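Home Reviews Kit & Bench Bathroom Cupboard Swaps Join
We use cookies to keep you logged in. Carry on browsing and we'll take it you're fine with that.

Harry's razor box, the blue carton one

Last updated: August 25, 2018

Quick one as I'm meant to be packing. Third razor in the series after the Andden and the cheap Sunduvo, both of which got a full page and neither of which deserved it. Bought this with my own money, been using it since May. Dry skin, coarse stubble, shave most mornings and always in a rush. So that's who's talking.

Packaging first, people always ask.

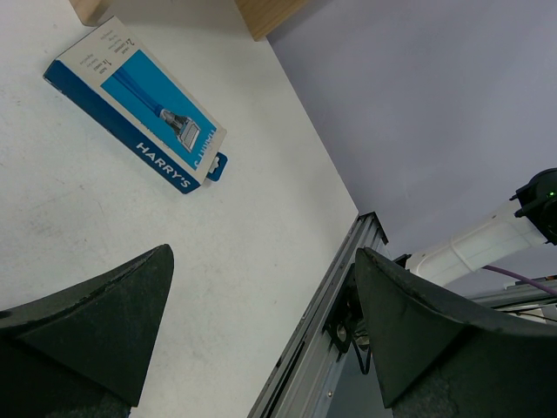
Plotimeo Staff Club – Reviews Corner

Cardboard carton, flat, dark blue down the side with HARRY'S in white capitals. Contents printed on the cream bit of the front, lines starting "1x" and "2x", small dark print. I'd have liked it bigger. My eyes are 41 years old and so is the rest of me. Razor drawn on the bright blue part, blue handle, silver head, so you know what you're getting without reading anything. Hang tab with a hole in it at one end. Good for shops, no use to me, although Waqas Rind hung his off a hook inside the cupboard door and I have to admit it looked tidy.

Opening it. Fine. No scissors. The Andden needed scissors and then a plaster. Card goes in the recycling.

The razor. Handle has a bit of weight, not loads. Grips ok with wet soapy hands, which was my whole complaint about the Sunduvo, that thing shot out of my fingers into the sink twice in one week. Head swaps over quickly once you've got the knack, first go I pushed it on crooked and had to start again.

Shave: close enough. Cheeks very good, jaw good, under the chin takes a second pass. Top lip fiddly, head feels wide there and I slow right down. I got 13 shaves off the first blade before it started tugging, I kept a tally on the back of an envelope. Second blade felt the same but I lost the envelope. Don't bother with it dry, I tried before a train and regretted it all the way to work.

Rinsing is decent if you do it every couple of strokes. Leave it longer and it clogs, particuarly with the thick foam. Gel better. Qaisi shave oil under the gel better still, but that's another review and I haven't writen it yet.

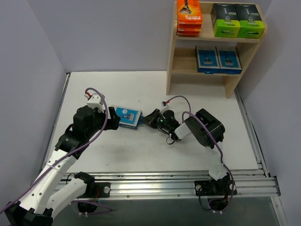
Carla Tannous says I'm being too kind about the clogging. She uses hers on her legs and reckons it wants rinsing after every stroke, no exceptions, and that the handle could do with being longer for reaching round the back of the ankle. She'd still buy it again, mainly for the grip in the shower, but she'd knock a mark off.

Fair. Haven't tested ankles.

As a present? Yes, I think so. Carton is a decent shape to wrap, light blue with the razor on it, looks cheerful. Doesn't feel like something grabbed at a petrol station. I'd put a tube of gel with it.

Travel: don't take the box, too much cardboard for a wash bag. Razor on its own in an old glasses case works. Needs some sort of cover for the head though, mine has already had a go at a flannel.

Good: grip, cheeks, easy to open
Bad: top lip, thick foam, small print on the box

Four out of five. Three and a half if you go by Carla. Qaisi oil next, when I'm back.

Get the Reviews Corner newsletter by email. Unsubscribe whenever you like.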